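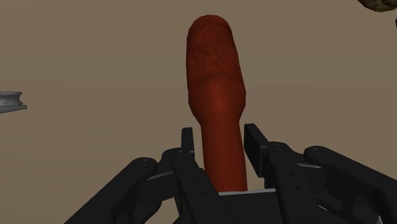

Figure 1. Wrist-view render from the simulator, gripper open around the shaft of the red object.

Trorkach grasp planning software
Progress report to Conneely, second reporting period
Prepared by Éabha Geraghty, with input from Győző Fekete and Donal Flanagan

1. Status

Work package 2 (perception) is complete apart from the items listed in section 4. Work package 3 (grasp planning and closing control) is in progress and is expected to finish in June as planned. Work package 4 (tooling) started early, because the logging problems described below could not wait for it. No change to the total budget is requested. One change to the order of deliverables is requested in section 7.

All results in this report are from simulation. No claim is made about performance on the physical arm at Northorpe, where trials belong to the next period.

2. Perception

The perception module takes a wrist camera image and a depth image and returns a mask for the target, a fitted axis and a width profile along that axis. During the first period the width profile was computed from the mask alone. This gave acceptable results on boxes and plain cylinders and poor results on anything with a shoulder or a bulge. The planner would choose a grasp height from an average width and then find that the fingers did not fit there.

The module now computes width in slices along the axis, using depth to reject background pixels that leak into the mask. The object in Figure 1 is typical of the shapes that caused trouble: the middle is wider than the lower shaft, and the axis leans slightly to the left toward the top. A single average width is not useful for a shape of this kind. The sliced profile separates the shaft from the bulge, and the planner can be told to stay on the shaft.

Two sources of error remain. The first is low contrast between target and background. Red-brown objects on a brown surface produce masks with soft edges, mainly where the object is shaded toward its sides. The second is self-occlusion by the gripper. At close range the finger links cover part of the view, and the mask sometimes takes in dark link pixels as target. Győző Fekete has added a rendered self-mask, built from the joint readings, that removes the gripper from the image before segmentation. It works well when the hand model matches the configuration. It fails when the finger joint reading lags behind the image, and this is the reason for the timestamp work in section 5.

3. Grasp planning

The planner samples candidate grasps along the fitted axis, discards those that collide with the surface or with neighboring objects, and ranks the rest. The ranking has three terms: clearance between each pad and the object before closing, expected contact area, and distance from the nearest change in width. The third term is new in this period. It was added after a review of failed grasps by Hamidreza Bagheri, who found that many of them had the upper edge of a pad just under a shoulder. When the fingers closed, the pad met the slope first and pushed the object down or tipped it.

The weights of the three terms were tuned by hand. A proper search was considered and put off until the evaluation set is frozen. We do not want to tune against a set that is still changing.

Collision checking now uses the full finger linkage. The earlier version used one box per finger, which was fast but wrong near the outer links. With the gripper open, the outer links stand well outside the pads, and the box model let through approaches that would have struck a neighboring object. The new check costs more time per candidate. To keep the total within the planning budget, the sampler stops after 152 candidates, and a coarse check removes the obvious failures first.

4. Closing control

The closing controller runs as a separate process from the planner and takes over once the hand reaches the pre-grasp pose. It centers the pads on the target before applying force. In the first period, centering was done once, from the last image before contact. It is now repeated at every image until the first pad reports contact. After that the vision input is ignored and the controller works from joint position and motor current.

Open items:

– Uneven gaps. When one pad starts much closer to the object than the other, the controller moves the wrist sideways to even them out. The move is limited to a small step, and for leaning objects the limit is sometimes reached before the gaps match.
– Wrist tilt. The planner supplies a tilt to match the object axis, but the controller does not correct it during closing. Donal Flanagan has a working branch that does. It has not been merged because it oscillates on short objects.
– Contact threshold. The motor current threshold is fixed. It should depend on closing speed.

5. Logging and replay tooling

Each run now writes a single file with images, joint readings, planner candidates and controller states on one clock. Before this change there were separate logs, and matching them took longer than the analysis. The replay tool, named Kumeck, loads a run file and steps through it at the rate of the slowest stream. It can rerun perception or planning on the stored input and show where the new output differs from the old.

Kumeck found the lag mentioned in section 2. Finger joint readings were stamped on arrival at the host and images were stamped at the moment of rendering. Both now carry simulator time. The same fault would have appeared on the physical arm in a form much harder to trace.

The regression suite uses replay. A short set of 100 stored runs is executed on every merge, and the long set of 1000 is executed overnight. A merge is blocked if the short set shows any new collision or any change in target selection that has not been signed off. The long set only produces a report, read each morning at present by Ultan Ó Dubhghaill.

6. Risks

Object models. Several of the scanned models have coarse geometry with faceted edges. Contact on a facet edge is not the same as contact on a smooth surface, and results for small contact areas should be read with that in mind. Replacement meshes have been prepared for 6 of the objects and the others are in the queue.

Clutter. Most of the evaluation scenes leave a wide clear area near the target. Partly visible objects at the borders of the wrist view are currently treated as obstacles with unknown extent and padded generously. The planner is therefore cautious near the edges of the view and sometimes returns no grasp where one exists. A wider view before the approach would help, at the price of one extra arm move.

Staff. Fekete will be shared with another project during the next period. The self-mask code has been documented and handed to Geraghty.

7. Request and next steps

We ask Conneely to agree to move deliverable 3.2 (clutter handling) behind deliverable 4.1 (replay tooling). The tooling is nearly finished and the clutter work depends on it.

Planned work for the next period:

– Freeze the evaluation set and publish its object list to the partners.
– Search the ranking weights against the frozen set.
– Merge the tilt correction once the oscillation is fixed.
– Make the contact threshold depend on closing speed.
– Install the run logger on the arm at Northorpe and record a first set of grasps on single objects, without clutter.

The run files behind this report are in the project store under the second-period folder. Access requests go to Ó Dubhghaill.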